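1/ Spent Wednesday indexing the Jarulik hymnal. It has 211 texts, and 149 of them are in common meter (8.6.8.6). The printed index lists first lines only, so I'm adding a metrical one.

2/ Common meter means any of those texts will fit any of those tunes. Stress is a separate problem. A line that opens on a strong syllable fights a tune with a pickup note. 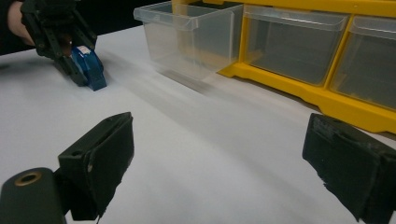 **Telma Lucero**

3/ The Britska supplement has 40 more texts and prints the meter under each title. Two are wrong. Both are marked 8.7.8.7 and scan as 8.6.8.6 if "heaven" is sung as one syllable.

4/ Older books print "heav'n" to settle it. Britska dropped the apostrophes and kept the old counts for everything else.

5/ Long meter is next, more than 30 texts. If you have the Tshabalala edition with the tune names, please send me the page for "Nivongate."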